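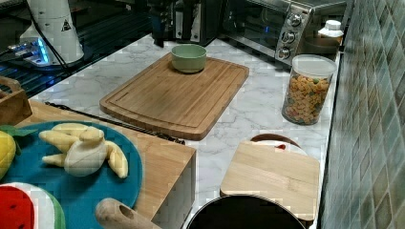
Merike Urbonaitė m'a écrit après la dernière galerie : « Guider le bras à la main, je comprends. Mais à distance, comment sentez-vous que vous serrez trop fort ? » Bonne question, et franchement ma préférée du moment ! À distance, on ne sent presque rien. On apprend à lire la pince avec les yeux, on ralentit avant le contact, et au bout d'une heure les doigts ont pris le pli.

Bienvenue dans la cuisine d'Indthorpe, où l'on montre des gestes au robot pour le projet Tandach – prendre, poser, ranger, recommencer. Il nous faut environ 200 démonstrations par tâche, et je ne m'en lasse pas.

Sur le plan de travail en marbre : la grande planche en bambou avec son petit bol vert sauge, et les bananes en peluche sur l'assiette bleu-vert. J'adore les peluches pour débuter, elles pardonnent beaucoup aux pilotes pressés (moi la première).

Côté méthode, on fait d'abord 3 essais en tenant le bras, très lentement, puis on passe aux commandes à distance. Les hésitations restent dans l'enregistrement, mais les reprises complètes sont notées à part, sinon on s'y perd au moment du tri.

Prochaine série en juillet à Bidelport, avec 2 postes de pilotage côte à côte. Envoyez-moi vos idées de gestes à montrer, même les plus tordues !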